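Module Automatisation légère – séance 6
Notes de cours rédigées par Lino Galli, à lire avant le TD
Sujet : la journée portes ouvertes de Skerier, en novembre

Rappel pour les absents, qui étaient plus nombreux que les présents au moment du café : nous avons passé l'après-midi chez Skerier, où l'équipe du projet Midosix montrait comment elle enregistre des gestes de manipulation avec une pince tenue à la main. L'opérateur prend un objet, le déplace, le repose. La caméra fixée sur la pince garde tout, y compris les hésitations, que l'opérateur préférerait sans doute oublier.

Le programme promettait « une rencontre avec la robotique de demain ». Demain, donc, on rangera un plan de travail. Je le dis sans ironie, ou presque : la moitié de ce que l'industrie ne sait pas automatiser ressemble à un plan de travail mal rangé. Visser 200 fois la même vis, on sait faire depuis longtemps. Ramasser un tissu plié posé de travers à côté d'un livre, c'est une autre affaire, et c'est exactement le genre de chose que Midosix collectionne.

Vocabulaire à retenir pour le TD : préhension (l'acte de saisir), compliance (la capacité du doigt à céder au contact), effet fin-ray (le doigt nervuré se courbe vers l'objet quand on appuie dessus, principe emprunté à la nageoire des poissons). La compliance est une qualité chez un doigt de pince. Chez un étudiant en projet, je réserve mon avis.

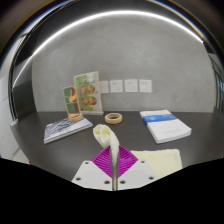 Pourquoi tenir la pince à la main au lieu de la monter tout de suite sur un bras ?
Parce que le bras coûte cher, qu'il faut le programmer, le sécuriser et l'excuser quand il s'arrête, alors qu'une personne munie d'une pince produit des démonstrations dès la première heure. On enregistre le geste humain avec l'organe de préhension du robot, et l'on s'occupe du bras plus tard.

La démonstration elle-même durait 14 minutes, questions comprises. Fontana, qui fournit le logiciel de tri, avait envoyé une présentation de 100 diapositives. Nous en avons vu neuf, ce qui a suffi à établir que les enregistrements sont découpés en épisodes : un geste, un début, une fin, une étiquette. Un épisode raté se garde aussi, à condition d'être étiqueté comme tel. Notez-le, c'est une question que je pose volontiers à l'oral.

L'équipe annonce 165 épisodes pour sa première série. Le chiffre a déçu au fond de la salle, où l'on attendait des millions. Il faut pourtant regarder ce que contient la série avant de se plaindre de sa taille : si tous les épisodes partent de la même position, avec le même objet et le même éclairage, en ajouter ne change pas grand-chose. Chez Lastedholm, concurrent présent dans la salle et fort discret jusqu'au buffet, on défend la thèse inverse – le volume d'abord, la variété ensuite. Vous aurez à prendre parti dans le compte rendu.
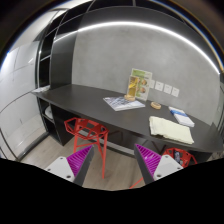
La variété, en pratique, se joue sur trois paramètres : la pose de l'objet, sa rigidité, et ce qui l'entoure. Le troisième est le plus négligé dans vos rapports. Un objet isolé au milieu d'une table est un cadeau fait à l'algorithme. Prenez le linge crème plié du bureau, avec ses bords froissés : il est mou, et des brochures à bande bleue sont empilées juste derrière lui. La petite coupelle ronde en bois, seule sur la surface sombre, pose un problème bien plus honnête : il faut décider si l'on prend le rebord ou l'ensemble. Quant aux tabourets rouges à facettes glissés sous le plateau, personne ne vous demande de les saisir, mais leur assise ajourée donne de quoi réfléchir à quiconque prétend segmenter une image proprement.

À propos de l'optique : un objectif très large voit presque toute la table et courbe tout ce qui devrait être droit. On peut corriger la déformation avant l'apprentissage ou laisser le modèle s'y habituer. L'intervenante de Skerier penchait pour la seconde solution, son collègue pour la première, et ils ont poursuivi la discussion sans nous pendant que nous cherchions la sortie.

Travail à rendre
Un compte rendu de deux pages, figures non comprises.
Première partie : décrire un geste de préhension de votre choix et le découper en épisodes, avec les critères de début et de fin.
Deuxième partie : volume ou variété, position argumentée. « Les deux » est accepté si vous précisez dans quel ordre et avec quel budget.
Les comptes rendus qui commencent par « De tout temps, l'homme a voulu saisir » seront rendus à leur auteur.

Pour la séance 7, relire le chapitre sur les capteurs d'effort et apporter un objet mou, de préférence propre.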